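Patterned wallpaper in a tiny room – how do I stop at the corners?
Home & Repair > Walls

Posted by samwood_tenant, 1 September 2021

I want a big floral on the walls of a half bath in Lindgate. The paper is called Gititz, it costs more than my first car, and I have 8 rolls of it. My sister says a loud print in a small space will feel like being swallowed by a couch. I like couches. What I need to know is whether to wrap the pattern around inside corners or cut and start over.

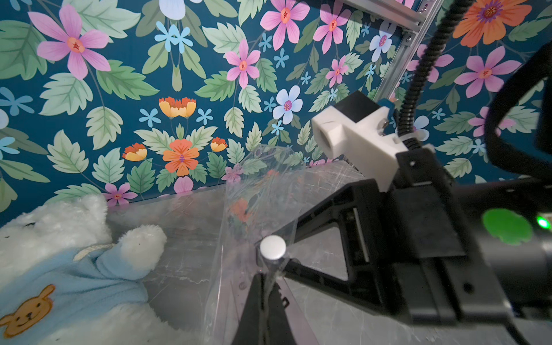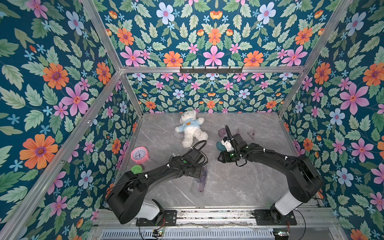
Gray marble pattern in both, floral walls in both. That's the mix I'm after.

Crisóforo Xolalpa
Cut it. No inside corner in any house I've papered was plumb, and I started in May of a year I won't name. Run the first strip past the corner by half an inch, then hang the next one to a fresh plumb line and overlap. You lose a sliver of a flower. Put the worst mismatch behind the door, where guests only look if they're already unhappy with you.
Use the paste the maker lists. I once saved $2 on another one and spent a weekend watching leaves slide toward the baseboard.

bastos_281
just paint it

papertrail700
Agree with the overlap, but use seam adhesive if the paper is vinyl, because regular paste won't hold vinyl to vinyl. Also check that all the rolls have the same batch number before you open any. Mine didn't – my hallway is two shades of teal and I tell people it's the light.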